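# Small vans should stay small

Every new version of the Marikar van is bigger than the one before, and I think it is a mistake.

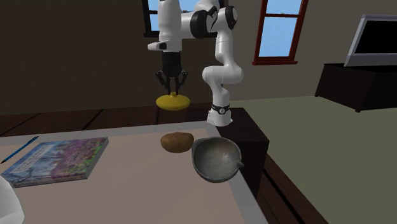 *A simulated robot arm holding a yellow disc above the table.*

I drive in Hovcombe, where the streets were made for carts. My old Marikar is 163 centimetres wide and passes everywhere. The new one does not, so the baker and the florist keep repairing their old vans – and they pay a lot for it.

My colleague Sewwandi Uddin does not agree with me. She says that buyers want more space and better safety, and she is right about the safety. But I looked in my van for one month, in March, and it was full on only two days.

The Lasinard is the last narrow model on sale here. It is slow, and the seat is hard for my back. The 1,259 pounds extra for the sliding door is too much also. Still, I would buy it tomorrow before any of the wide ones, and I have told the dealer this.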